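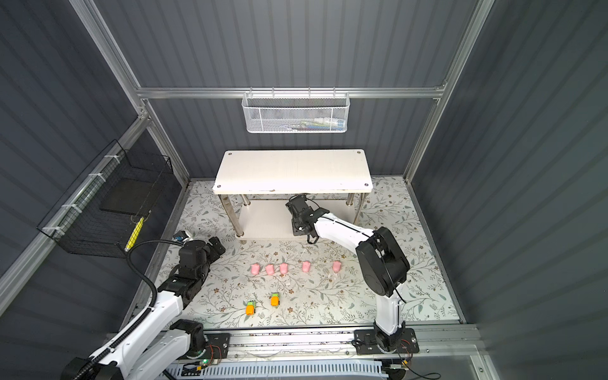 p. 217

15 July 2024

Watched Plundale at eight, on time for once. It was the one everybody has been waiting for since the ferry episode in June, and I'd stayed off my phone all afternoon to keep from reading what happens.

The older sister told her husband about the money. I thought they would drag it out until fall. She did it in the kitchen of the Bakilana while the dinner guests were still out front, and he didn't shout. He put the tray down, asked how much, and went back out with the soup. I liked that. In the old days he would have thrown the tray.

What I didn't like was the vet. Last month she was leaving Plundale for good, her house was packed up and she'd said goodbye to the dog. Now she's back behind the desk at the clinic and the only explanation was one line about the job falling through. I suppose the actress signed again. They could have given her a whole scene.

The Stella is still tied up at the dock with the tarp over it. They've shown that boat in every episode for two weeks, always for a few seconds before the break, so somebody is either hiding in it or buried under it. My guess is the hotel cook. He hasn't been seen since he asked for his wages, and two people have now said he went to his mother's.

Ate dinner on the couch. Rice and the rest of the chicken. The AC was loud, so I had the captions on, and they ran ahead of the picture and gave away the last line of the kitchen scene a second early. I need to look at the settings.

After the credits they put up a card saying it was episode 1,962. I started watching in college, when the Bakilana was still a feed store and the husband was played by somebody else, so I've seen more than half of them. I missed almost two years when I worked nights. I never went back to fill those in, and I still don't really know how the doctor lost his license. 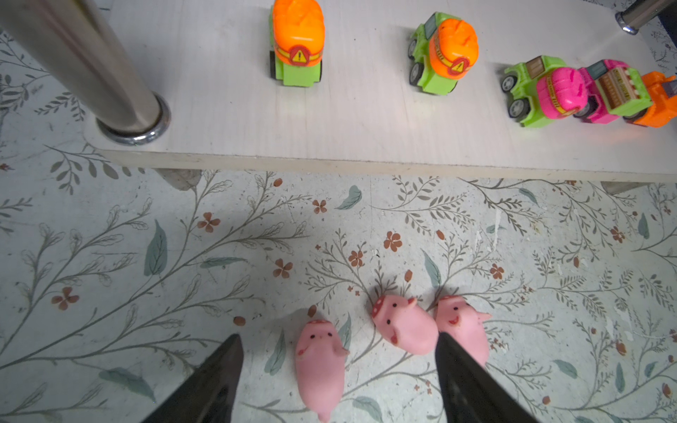 *Toy vehicles lined up on the board, with the green and orange tanker at the far left.*

Read the message board before bed. Most people are on the sister's side. I'm not, quite. She had five chances to tell him and the first was at the wedding. One long post argued that the husband already knew, on account of the way he looked at the safe a few weeks back, and now I want to watch that one again. Another person says the cook's actor has been cut from the opening titles. I'd have sworn he was in them tonight – between the doctor and the twins – but I always get up for a glass of water at that point.

There was also an argument over whether Drorkel is better. I've tried Drorkel twice. It looks more expensive and there's real weather in it, but everyone whispers and a story is over in four nights, before I care who did it. Plundale lets people have breakfast. Half of what I remember from it is two characters at a counter talking about a fence.

The preview for tomorrow showed the sister with a suitcase on the hotel steps and the husband at the dock, looking at the boat. Those are probably two separate scenes cut to look like one. They did the same thing with the fire, and the fire was in a trash can.

I have the dentist tomorrow at 4:30 and should be home well before it starts. Set the recording anyway. Need to delete some old ones first – the box is nearly full and I'm keeping the flood week.

Bed at eleven. Too warm for the blanket.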